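Stop Printing on Shirts Nobody Measured

January 29, 2021

217 shares | 2 comments

I buy a lot of slogan shirts. I have bought them for family reunions, for a softball team, and for myself when something made me laugh. I think the shops that sell them should be required by their own good sense to post real measurements, in inches, for every blank they print on. Most of them don't, and buyers put up with it for no good reason.

Last April I ordered two shirts with the same joke on them from two shops, Brina and Corncombe. Both were sold as a women's large. The Brina shirt fit me like a medium. The Corncombe one came down to the middle of my thighs and I now sleep in it. Neither shop had done anything dishonest. Each one used a different blank, and each listing had the same little chart with S, M, L and XL and a bust range so wide it could have covered half my family.

A chart like that is a guess about my body. What I need is the width of the shirt laid flat, the length from the shoulder to the hem, and the length of the sleeve. I can compare those to a shirt I already own. It takes a minute with a tape measure.

The usual answer from sellers is that they offer too many styles. Negri had 755 designs up the last time I looked. But a design isn't a garment. Those designs go on a handful of blanks, and the blanks are the only things that need measuring. Do it once and paste the numbers into every listing.

The second answer is that shirts vary from batch to batch. Of course they do. Say so, and give the range. I can live with half an inch either way. I can't live with finding out on the day of the reunion that my sister's shirt won't go over her shoulders.

Returns are where this gets expensive. A printed shirt is often treated as custom work, even when the same saying has been sold to 400 other people. Kunstead will replace a shirt with a bad print but won't take one back for size. I understand a small shop can't resell everything. If that is the policy, though, the size information has to be good enough to rely on, and right now the buyer carries all the risk.

I would also like shops to say whether the measurements were taken before or after washing. Cotton shrinks. My reunion shirts lost most of an inch in length after one trip through the dryer.

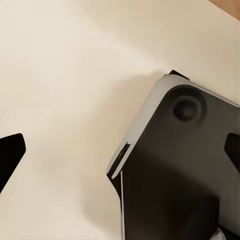

What I do now

I write to the shop before I order and ask for the flat width and length of my size. If they send numbers, I buy. If they send me the chart again, I go somewhere else. I have passed on a few shirts I really liked that way, including one about coffee that I still think about.

217 shares | 2 comments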